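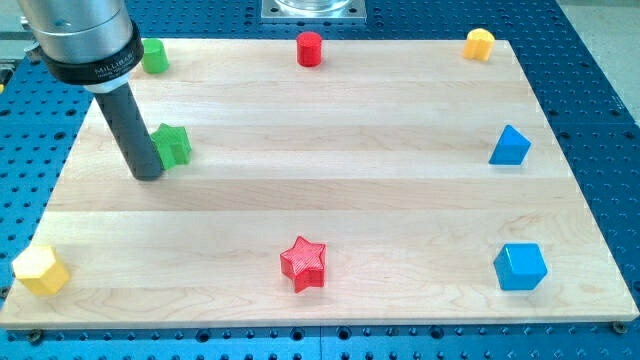 Photo: Jelle Verstraete / Trakano student project

January 17, 2024
Pushing rig, board layout B

Maple board back on the breadboard after sanding, screwed down at the front corners. Mirjam set out the eight blocks in a ring with the center left open. Star stays front center, cube front right. The yellow hexagon is over the edge of the board at front left. Move it in before any logged run.

Rod tip clearance set by feeler gauge, then rechecked at the green pentagon. Tip speed capped at 158 mm/s. At 185 the controller faulted twice on direction reversal, same error as Wafula had with the old Essien config. Not chasing it this week.

Target for the class demo is 200 pushes per operator, language label added afterward. Jouko's script drops any episode under 585 ms; threshold looks too low to me, ask him.

Open items:
Reprint the star with a finer layer height, top lines still visible.
Board origin needs to be re-taught, offset in the file is from before sanding.
Griet wants the label list frozen by April. "Pentagon" and "hexagon" get mixed up in the labels, check those by hand.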